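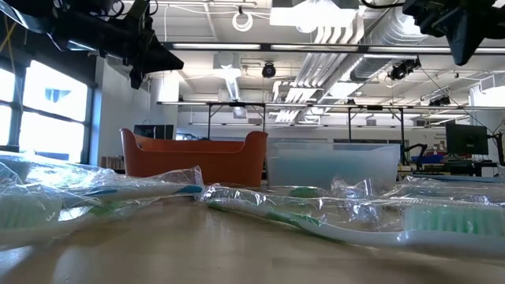 Film-wrapped toothbrushes have been the slowest line in the hygiene kits since the Tridside packing room took over the work from Jirkadard in October. Soap stacks, washcloths fold flat, and toothpaste cartons can be squared up by the handful. A toothbrush in clear wrapping does none of this. The wrapping is larger than the brush and holds whatever shape it was last pushed into, so a few brushes put down side by side soon take up a good stretch of tabletop. The film also throws back the overhead light along every crease, and a green handle under two layers of it can be hard to tell from a blue one. On the table, in front of the orange bin and the translucent one, the green-tipped handle and the blue-ended handle almost meet in the middle while the plastic spreads well out past both of them and stands up in a peak beside the brush head.

This item sets out how the toothbrush line will be run for the winter kits. It replaces the half page in the October issue, which covered the count but left out handling.

Stock

The winter order is 200 adult brushes and 200 child brushes, supplied by Lopes, each brush wrapped singly. The two sizes arrive in separate cartons and stay separate until they reach the table. Handle colors are mixed within a carton and have no meaning for us. Please do not sort by color. Several people did this in October, and it added a step without changing what went into any kit.

Size is read from the head and the overall length. With the brush still in its film, hold it by the handle end and let the packaging hang. The head will then be clear of the folds and can be compared with the reference brush taped to the shelf upright. Do not pull the film tight over the bristles to see them better. The seam is the weakest part of the package and will open at the head end before it opens anywhere else.

Bins

Each station has one orange bin and one translucent bin, placed side by side at the back of the table. The orange bin is for brushes that have been checked and can go to kitting. Its lowered front rim goes toward the packer, so that a brush can be laid in over the front without lifting the hand far. The translucent bin is for anything held back. Its rim is straight all the way across, and it should not be filled above that line.

Both bins stay on the table for the whole session. Carrying a bin to the cartons and loading it there mixes checked and unchecked brushes, and the only remedy is to check the whole bin again.

Keep the front of the table clear. Unchecked brushes go to the sides and checked ones go to the back. If wrapped brushes start to creep toward the middle, stop and clear them before opening more stock. Film catches on film, and a brush lifted quickly will often bring its neighbor along with it.

What to hold back

A brush goes into the translucent bin if the seam is open at any point, if there is a hole in the film, if the bristles have come through, or if there is loose matter inside the package. Bristles bent by the film are acceptable provided that they are not crushed flat. Creasing is acceptable to any degree. The October hold bin was mostly full of brushes whose only fault was wrinkled packaging, and all of them had to be gone through a second time.

To check a seam, run a thumb lightly along it from the handle end to the head. A sound seam feels continuous. An open one lifts under the thumb and usually makes a faint crackle, different from the general rustle of the film. Glare makes the visual check unreliable, so use both. Turning the package a quarter turn moves the bright lines off the seam and lets you see what is beneath.

Held brushes are not rewrapped. Taping a seam was tried and dropped, as the tape stuck to other packages in the bin and tore them when they were separated.

Kitting

Checked brushes leave the table in bundles of 12, all heads at the same end, with a paper band around the handles. The band should be snug enough to hold when the bundle is lifted by its middle and no tighter. Fold the spare film toward the handle before banding. Folded toward the head, it pushes the bristles over.

Family kits take 2 adult brushes and 2 child brushes. They go in last, along the long side of the bag, after the soap and the cloths. Placed first, they end up under the soap and the film splits. Single kits take one adult brush in the same position.

Write the bundle count on the kitting sheet when the bundle leaves the table. Part bundles at the end of a session stay in the orange bin with a slip giving the number, and the next packer starts from there.

Bags

The Eltov bags used in October have been replaced by a slightly longer size from the same range. Adult brushes now lie straight in the bag without being angled across it. The old bags are still on the lower shelf and may be used for single kits with a child brush, but for nothing else. The drawstring on the new bag is closed with one knot.

Dates and contact

The toothbrush line has to be finished by 23rd November so that the bags can be closed and boxed. Soap and cloths are already counted and need no further work. Kitting sheets go in the tray by the door at the end of each session, including sheets with only one entry. Queries about sizes, held stock or the new bags should go to Marlies Haslinger, who also has the spare reference brushes.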